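The Long Wait After the Stitches

Riet Lambrechts was home by teatime. Small op, small scar, a bag of painkillers and a leaflet. Then the bit the leaflet skips.
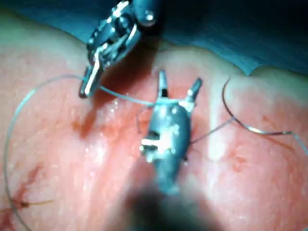
Sleep, mostly. Or trying to. Recovery at home has become the biggest ward in the country and it has no night staff. You get a phone number. It rings out after 5, in Riet's case, and she is not a complainer.

Brulevton, where she lives, has one bus an hour and a chemist that shuts for lunch. Her daughter-in-law Karla Varela took the first week off work, unpaid. Second week, neighbours. Soup, a lot of soup. Somebody left a pineapple.

"I was told to take it easy," Riet says. "Easy how? I've got stairs. I've got a dog."

The stairs come up again and again. I talked to people in Brulevton and over in Ivmont, and it's never the wound they want to tell me about, it's getting to the toilet at three in the morning. Kettles too heavy to lift. Socks! Melquiades Cervantes went 19 days without socks, in a cold spring, and is still cross about it.

Anayeli Barrera runs the Ivmont lending shed. Bath seats, grabbers, those wedge pillows. 659 loans last year out of what used to be a bike store. No forms, just a notebook on a string. She'd like a second shed. She'd like the raised loo seats back, more than 100 are out there somewhere, in lofts probaly.

What helps, then? A chair with arms, everyone said so. Meals cooked before you go in. A person who rings at a set time, and dosen't ask how you are but what you've eaten.

Riet is walking to the corner and back now. The dog goes further, with Karla. The pineapple went to the school fair, and she thinks somebody won it.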